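They Say It Will Clip to Anything. I Asked to See It on a Table

The woman who designs shelf fittings for Habte does not like the word "system," which is awkward, as it is printed on everything her firm sells. We met on 3rd April at the company's workroom in Prendton, and I had come with a list of complaints.

The Rondesness is a kit of red rods, clear plastic arms that clamp onto them, and small white blocks that go on the ends of the arms. You are supposed to build what you need: a rack, a divider, a stand for something small. I have bought kits like this before. Mine are in a drawer.

"Then you bought the wrong ones," she said.

I asked how many parts a person needs to make one useful thing. She took the question seriously, which I'll give her credit for. A rod, two arms and a block will get you started, she said, and she had that much laid out on the white worktable. I told her it looked like a letter E that somebody had given up on.

"It's lying down," she said. "Everything looks like nothing when it's lying down."

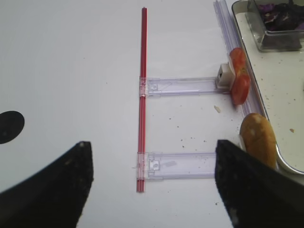 Two clear arms clamped to a red rod, with a white block at the end of the upper one.

The clamps are the part she wanted to talk about. Earlier kits used a screw, and people lost the screws. Now the arm grips the rod by itself. The firm says a clamp can be taken off and put back 90 times before the grip weakens. I asked who had done the taking off and putting back.

"I did," she said. "Some of it in front of the television."

And on the ninety-first?

"It slides a bit. You'd notice. You wouldn't be hurt."

I am not sure this is the reassurance she thinks it is. A kit costs 31 dollars, and the box says nothing about sliding. She said the instructions were being rewritten, and that the new ones would be ready by December. I asked why it takes that long to add one sentence. She said it wasn't one sentence, and then she looked at the table for a while.

My other complaint was the plastic. Clear plastic looks wonderful in a catalog and shows every thumbprint at home. She didn't argue. Wipe it with a damp cloth, she said, and don't put it in the dishwasher, whatever you may have read online. Stelard, which sells a similar kit in gray, has gone the other way and hides the dirt. She thinks that's worse.
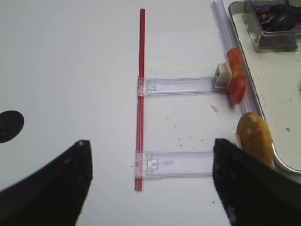
We got on to food, because the kitchen is where the company says most of its kits end up. I find this hard to believe. A kitchen has crumbs and wet things in it, and a clamp has corners. Had anybody thought about cleaning inside the notches?

"A toothbrush," she said. "An old one."

So I am to buy a rack and then brush its teeth?

"You already do that with a grater. Nobody writes an article about the grater."

She has a point there, though I have owned my grater for years and I know what it is for. What I wanted, and never quite got, was one job the Rondesness does better than a plain wooden rack from the hardware store. She offered me several. It can be made narrower. It can be moved to another room. It can be taken apart when you're tired of it, and the parts go back in a flat box.

"You keep asking what it is," she said. "It's whatever was annoying you that morning."

I asked what had been annoying her. Pan lids, she said. She built a stand for them at home and it has held up, except for the biggest lid, which lives on top of the refrigerator.

She sent me off with a kit to try. I've put together a stand for the mail, and it took me 60 minutes, most of them spent getting the second arm level with the first. It's holding the mail so far. The spare block is in the drawer with the others.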